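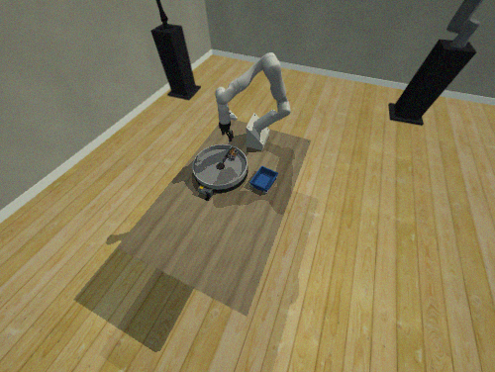

4. Clasificación de piezas en la celda simulada Fida

4.1 Sitúe la bandeja redonda y la cubeta azul dentro del alcance del brazo.
4.2 Fije la velocidad de ensayo en 2 (máximo 8).
4.3 Lance el ciclo con la pinza abierta.

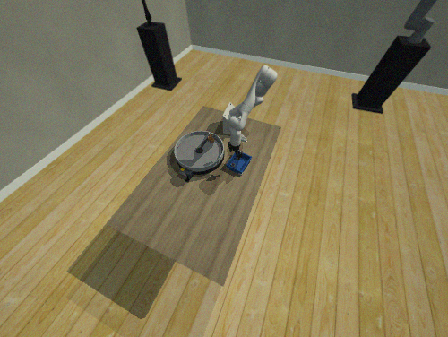 4.4 Si la pinza roza el borde de la cubeta, suba el punto de aproximación y repita desde 4.3.

Nota: el agarre de anillos de pared gruesa admite hasta 600 ciclos por sesión. Los anillos en contacto entre sí siguen siendo el caso difícil - revise el registro de fallos.

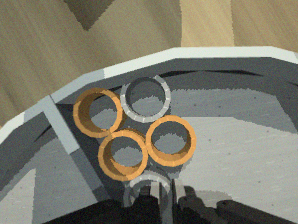

4.5 Tras 4 fallos seguidos, detenga el ciclo.

PRECAUCIÓN: un resultado válido en simulación no autoriza el uso en taller ni en tareas domésticas. Consulte a Jeferson Paiva (Hajdu) antes de pasar al brazo físico.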